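Ticket 97 — Jumeck hand-held gripper kit, left finger pad
Status: waiting for vendor
Product: Jumeck kit, firmware 2.83

Since we updated the firmware in January, the kit loses the grip signal when we work with clothes on the bed. The jaws still move normally by hand, but the log shows the opening width stopped at 80 and it does not change until restart. With hard objects from the Flidia set we did not see this error.
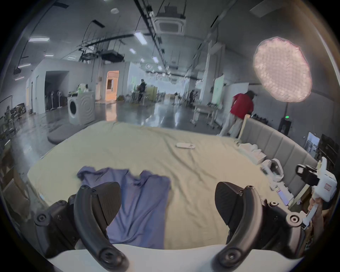 Garment task on the bed, jaws open over the purple-blue cloth.

What we tried already:
Restarted the kit and calibrated again — same result.
Changed the cable to the one from our Gwilliam unit. No difference.
Checked the bolts at the base of both arms with the key from the box. They are tight.

Please tell us if we can return to the older firmware without losing the calibration file. We can send the full log, it is 83 MB.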